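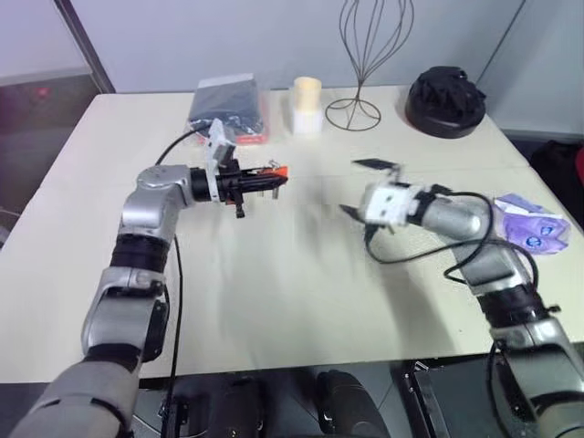 Avitz folding hex key set, orange holder – review after a spring of use

I bought this set in May to replace a tin of loose keys that had come with various pieces of flat-pack furniture over the years. The tin worked until two keys that looked the same went in together, and then every job started with trying one, putting it back and trying the other. I wanted all the common sizes on one holder that I could find on a crowded bench.

The set I have is the long one from Avitz. Namau sells something similar with a gray handle, and I used a borrowed one for a weekend before deciding. The Namau felt heavier and its pivots were smoother. It also disappears on a gray bench, and I have spent enough of my life looking for gray tools.

First job

The first thing I put together with it was a Nesesell shelving unit, the tall one with cam locks and 41 fasteners by the instruction sheet's count. Most of those take the same key. With the loose key from the box my fingers hurt by the second shelf. With the holder I had something to grip, and the whole unit went up in one evening. I had to go back and turn one side panel around, which was my own mistake.

After that I used it on a desk chair, two door handles and a bike stem. The chair was the hardest of these. The bolts under the seat sit in deep wells, and a key on a holder this long will only swing so far before the plastic hits the seat pan. I finished two of them with a loose L-shaped key. Anyone who works mostly in tight corners should keep a few loose keys no matter which folding set they buy.

The holder

The holder is bright orange plastic, long and narrow, rounded at one end and squared at the other. There are round openings along the face. I don't find them useful for anything, though Majdi Hourani, who has the same set in his van, hangs his from a hook through one.
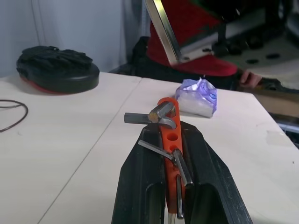 The orange holder with several of the keys swung out. The end of the thickest one has a brownish-orange look to it.

The color is the best thing about it. I have put it down on grass, on gravel and on a cluttered table and seen it right away each time. The plastic has held up to being dropped off a stepladder onto concrete, with one small dent in a corner.

The keys

The sizes run from very slender to thick enough for bed frames. The shiny ones in the middle of the range get most of my use and still have clean edges. I checked them against a new set from Haddadin and could not feel any difference in fit.

The finish is uneven from key to key. Some are bright and polished, others a dull gray. On the big gray key I would wipe the tip with a drop of oil before putting it away, especially if you store your tools in a garage or shed. Mine spent a few weeks in a damp one. I would have liked the same bright finish on every size, and at this price I think that is a fair thing to ask.

Folding and unfolding

This is where I would mark it down most. The keys sit close together, and the small ones are hard to get out with a fingernail. What works for me is to swing out two or three neighbors, take the one I need and leave the others fanned out until the job is finished. It looks messy and gets in the way a little.

The pivots loosened after a few months. A key that used to stay at a right angle started to flop. Tightening the screws fixed that, but too much and nothing moves at all. An eighth of a turn was plenty on mine.

Size markings

They are small. I can read them in daylight and not under a bed. Nisreen Masri, who does a lot of furniture assembly, puts a dab of nail polish in a different color on each of the 4 sizes she uses most. I copied that and it saves time.

Price

I paid 21 dollars. The Namau was a few dollars more. You can get loose keys for much less, and they are fine if you own a box with slots and always put them back.

Good: easy to see, comfortable to hold, keys fit well, tough plastic
Not so good: small keys hard to pull out, tiny size markings, uneven finish, pivots need adjusting

I would buy it again for furniture and general work around the house. For bikes I would look for a shorter one.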